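印刷する | メールで送る
最終更新：1月
読了時間：8分

固定カメラの位置合わせと日常点検(透明容器を扱う卓上セル)

この手順は、緑色の作業台にアームを据えた卓上セルで、固定カメラを外したあと、またはずれが疑われるときに行う再調整をまとめたものです。対象はガラスの花瓶や瓶など、透明な容器を扱うセルです。アームの原点復帰が済んでいることを前提にしています。原点復帰の手順はWemmontの保守手帳を参照してください。

用意するもの

・六角レンチ一式
・校正板(市松模様、マス目の一辺18 mm)
・無塵布と中性洗剤を薄めた液
・油性でないマーキングテープ
・前回の校正記録

1. アームを退避させる

操作画面で退避姿勢を呼び出し、停止を確認してからサーボを切ります。ブレーキのかかっていない軸があると、サーボを切った瞬間に手首が数ミリ下がることがあります。下がった場合は無理に手で戻さず、いったんサーボを入れ直して退避姿勢からやり直してください。非常停止ボタンは押したままにしておきます。

退避姿勢でも、アームの一部が画角の上隅に入ることがあります。校正板に重ならなければ問題ありません。重なる場合は第1軸だけを動かし、第2軸と第3軸は触らないでください。

2. カメラの固定を確認する

支柱の根元、中間の関節、カメラ台座の順にねじを確かめます。緩みが一番多いのは中間の関節です。締めるときは片手で台座を支え、カメラ本体には力をかけません。ケーブルは台座から少したるませて支柱に留めます。張った状態で留めると、アームの動作に合わせてカメラがわずかに揺れ、あとで原因を探すのに苦労します。

レンズの汚れは乾いた無塵布で軽く払います。指紋が残っているときだけ洗剤液を使います。ピントリングと絞りリングの固定ねじも、ここで見ておきます。

3. 作業台を拭く

つや消しの天板でも、照明の角度によっては薄い反射が出ます。洗剤液を含ませた布で一方向に拭き、乾くまで待ちます。水滴の跡が残ったまま校正に進むと、校正板の縁が浮いて数値が安定しません。テープの糊が残っている場合は先に取り除いてください。

4. 校正板で撮影する

校正板を作業台の中央、四隅、手前の順に置き、位置ごとに撮影します。板は毎回少し向きを変えます。すべて同じ向きで撮ると、誤差の数字は小さく出ますが、実際の把持でずれます。

撮影が終わったら計算を実行し、再投影誤差を記録します。うちのセルでは0.8画素を超えたらやり直しです。極端に悪い画像がまざっているときは、その画像だけを外して計算し直します。外した画像の番号も記録に残してください。

5. 実物の容器で確かめる

校正板で良い数字が出ても、ガラスでは別の問題が出ます。板を片付け、普段の作業で使う容器を中央に置いて、カメラの映像を確認します。
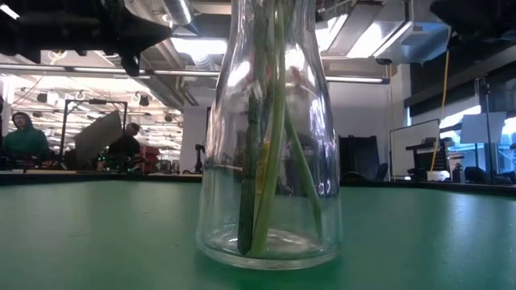 透明な容器では、天井の照明が側面に縦の筋となって映り込みます。この筋を容器の輪郭と取り違えると、把持の中心が左右どちらかに寄ります。輪郭の検出結果を画面に重ねて表示し、外側の縁に沿っているかを目で見てください。内側の筋に引っ張られているときは、まず露光を下げます。それで直らなければ、輪郭のしきい値を2段階だけ上げます。一度に大きく変えると、今度は首の細い部分が検出から抜けます。

容器に茎や枝が入っているときは、ガラス越しの茎の位置を把持の計算に使わないでください。曲面のせいで太く見えたり、途中で折れたように見えたりします。把持位置は容器の外形だけから決めます。Tùng Viが組んだ設定ファイルでは、内側の検出をまとめて無効にする項目があります。透明な容器を扱う間は、これを有効にしておきます。

背の高い容器は、首や口が画角の上に出てしまうことがあります。カメラを上に振り直すと校正が無効になるので、振り直さずに胴の部分で把持位置を取ってください。どうしても口の高さが必要な作業では、別に測った値を手で入力します。

6. 低速で動かす

人が作業範囲に入っていないことを確認し、非常停止を解除します。速度を最低に設定し、爪を開いたまま容器の横まで近づけて止めます。左右のすき間を見比べ、片側に寄っていれば手順4に戻ります。容器に触れるのは、すき間がそろってからです。最初の把持は空の容器で行い、持ち上げる高さは指一本分までにします。

よくある不具合

朝は合うのに午後になるとずれる
窓からの光が変わり、検出が不安定になっている可能性があります。窓側のブラインドを下ろして同じ容器で比べてください。Giang Maiの班では、午後2時にもう一度手順5だけを行っています。

エラー783が出る
カメラの映像が途切れたときの番号で、このセルの制御プログラムで独自に割り当てています。ケーブルを両端とも抜き差しし、それでも出るならケーブルを交換します。再起動だけで済ませると、たいてい同じ日のうちに再発します。

校正の数字は良いのに把持が毎回同じ方向にずれる
カメラではなく、爪の取り付けを疑います。爪を外し、合わせ面にゴミがないかを見てから付け直してください。

記録

校正記録には、再投影誤差、外した画像の番号、しきい値の変更、使った容器の種類を書きます。前回より数字が大きく動いたときは、原因が分からなくてもその旨を一行残します。設定ファイルは上書きせず、末尾の番号を一つ進めて保存してください。保存先の権限がない場合はNabila Belhajに連絡します。

印刷する | メールで送る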